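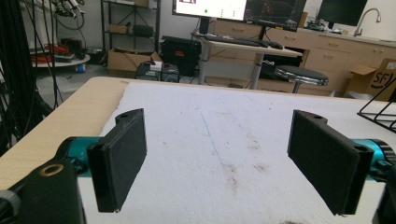 4. Setting up the work table

Okay, table time! I like to get this done before I unpack anything small, because small parts roll and I've spent more evenings on my hands and knees than I care to admit. If you bought the Altadlow foam sheet, keep it handy. Any soft, light-colored sheet will do, though.

1. Clear the tabletop and wipe it down. A damp cloth is fine, then let it dry all the way.

2. Unroll the foam and leave it alone for 30 minutes. It comes tightly rolled and the corners will fight you if you rush.

3. Lay it flat with the smooth side up. I leave a strip of bare wood along the edge I lean on (the foam wears out fast under elbows).

4. Set your wire rack on one side, within reach. Mine goes on the right, but lefties, swap it!

5. Slide a hand over the whole sheet and feel for bumps. If there's a ridge, lift that side and smooth it out again.

Note: White foam gets dirty. Gray smudges and the odd dark spot don't hurt a thing, and Tumaini Nyamweya, who tested this guide for me, has been working on hers for 2 years without changing it. If the marks bug you, dab with mild soap and water – no scrubbing, it pills.

Caution: Never cut on the foam. A blade goes straight through and into the table. Use the Conari cutting board for that and put it away afterward.

Caution: Keep hot tools off it, even for a second. Foam melts and the smell hangs around until morning.

6. Last thing, look at the floor. Cardboard boxes and hard cases can live there, just push them back far enough that you can pull up a chair. Bundle any hanging cables and keep them behind you or off to the side.

Now you can open the parts bag. Go to section 5.

Related sections
Unpacking your Clemitz kit
Sorting the small parts
Replacing a worn foam sheet
Storing the Rezende hard case

Questions? Write to the Clemitz help desk | © Clemitz | Back to top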